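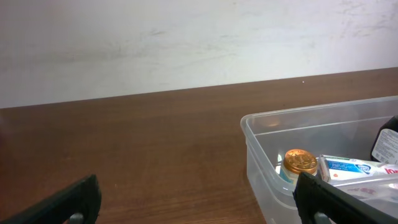
Finding the rim of a clear bin with a wrist camera

I spent most of November trying to get our arm to reach into a see-through storage bin without bumping the edge, and I want to write it all down while I still remember which knobs I turned. If your bins are gray or blue and solid, lucky you, skip this page. If they're clear and sitting on a wood table, come on in!

I'm using Birnent, which is the little perception package Junaid Mengal and I keep patching at work, but nothing in it is exotic. Any setup that gives you wrist images and arm poses with matching timestamps will do.

What you need before you start

A calibrated wrist camera (do the hand-eye calibration first, please, I've skipped it and lost an afternoon). A recording of the arm moving slowly over the bin from a few heights. Python, OpenCV and numpy. And a mask for the gripper fingers, which I'll get to in a second because it matters more than you'd think.

Step one: mask out your own fingers

Our fingers are black and they sit in the bottom of every image. They have lovely crisp edges, so any edge detector will fall in love with them and ignore the plastic completely. Open the gripper all the way, save one image, paint the fingers and housing black in any paint program and save that as finger_mask.png. Then do it again with the gripper closed. Birnent picks between the masks using the gripper width, and if yours can't do that, just keep the gripper open for the whole search move. That's what I did for the first version and it was fine.

Grow the mask by a few pixels. Mine is too tight by default and leaves a thin outline that looks exactly like a rim.

Step two: stop looking for the bin

My first idea was to segment the whole bin as one object, and it was a mess. You see the table grain straight through the floor of the thing, so the segmenter kept deciding the floor was table and handing me back a jar lid and a bottle label as separate floating islands. Which, fair enough!

The rim is another story. It's thick, it catches the overhead light, and it shows up as a pale bluish-white band against the brown. So look for the band. Convert to LAB, blur lightly across the grain, and keep the pixels that are brighter and bluer than the table. I set the lightness threshold at 70 on OpenCV's 0–255 scale, measured as the difference from the median table color, so it survives somebody switching a lamp on.

Step three: fit a line, then argue with it

Run a RANSAC line fit on what's left and let it do 1000 iterations. It's cheap. Keep the top 3 candidates for now, even when the first one looks great.

The argument part goes like this. The line where the table meets the wall is long and straight too, and if the camera tips up at the start of the move you'll get it every single time. A rim has two edges running side by side with pale plastic between them, and the wall line has wood on one side and paint all the way up on the other. So sample a strip on each side of the candidate and throw it out if the pale region never ends.
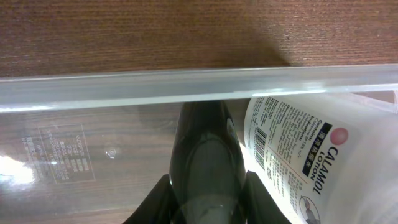
Gotchas: glare, lettering and labels

Bright patches on the bin floor are the big one. Overhead light flares off the plastic and washes out whatever is under it, and the threshold from step two will happily keep all of it. I drop any blob that's less than four times as long as it is wide. Crude, but it works for us.

Faint white lettering on the floor of a bin gives you short stacked edges. The length check takes care of those too.

White bottles are meaner. When a lotion bottle lies at a slant close to the rim, its label edge can meet the plastic in one thin bright line, and the fit wants to bend toward it. Two things help:

Run a text detector first and mask whatever it finds. Big print like CALAMOL LOTION makes an easy target even sideways, as long as you turn on the rotated boxes option (it's off by default in our config).

Track the line over several images as the arm moves. Project it into the table frame using the arm pose, and a real rim stays put at rim height. Reflections slide around.

Step four: hand it to the planner

Don't send the planner a line. Send it a thin box, centered on the fitted rim, with some padding on the outside and a bit more on the inside where the fingers come down. Arlo Iwasaki talked me into the extra padding on the inside and I grumbled, then I put it in.

rim_box:
 source: line_fit
 pad_outer: 0.008
 pad_inner: 0.015
 min_views: 5

The pads are in meters. If min_views isn't reached, have the arm back up and repeat the slow pass from a different height.

Testing it

Please test on saved recordings before you let the arm go anywhere. My replay set is 1076 images, and I rerun the whole thing after every change to the threshold, even the tiny ones. Draw the fitted line on each image and flip through them fast like a cartoon. You'll spot a jumpy line right away.

I haven't tried any of it on a white table yet. I suspect step two falls apart there and you'd want depth from two views instead, so if you get that going, send me your config.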